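## 4. Setting up parent accounts and opt-outs (Plandari, school councils)

Do this before notices go out. Allow 2 hours, more if your family list is a mess.

1. Sign in as council admin. Open **Families > Import**.
2. Upload the list from the school office. CSV only. Max 2000 rows per file, split it if you're over.
3. Check the count at the bottom. Ours said 897, office had the same. If yours dosen't match, stop and fix the list first.
4. Under **Guardians**, tick *Both parents get notices* unless there's a court order on file.

> **Caution:** Court orders are not imported. Enter them by hand, every time. Do not skip.

5. Go to **Consent > Topics**. Turn on the ones your board requires notice for (health classes, guest speakers, surveys, field trips).
6. Set the notice period. Default is 8 school days. Board policy may want longer, check.
7. Pick what silence means. *No reply = not enrolled* or *No reply = enrolled*. Council has to vote on this one. Put the vote in the minutes.

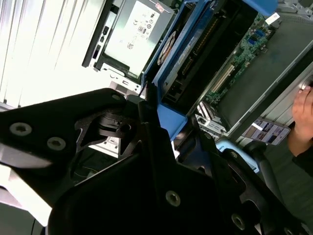
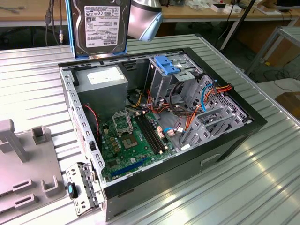
Traltis adds that its council left step 7 on the default the first year and spent most of December answering angry emails from parents who'd never opened the notice. Vote first, then switch it on, is the advice from there.

8. Send a test notice to yourself. Open it on a phone. Links work? Good.
9. Click **Release**. Can't be undone, only corrected with a second notice.

**Note:** Parents can ask to see lesson materials from the same page. Requests go to the principal, not to council. Council members see the total only, no names.

**Note:** Paper forms still count. Key them in under **Consent > Manual entry** and keep the orignal in the file.

### If a parent can't get in

- Wrong email on the office list. Most common. Fix at the office, re-import that row.
- Account locked after too many tries. Reset from **Families > Locked**.
- Vida logins don't carry over. They need a new password.

Utano sync is covered in section 5. Leave it off for now.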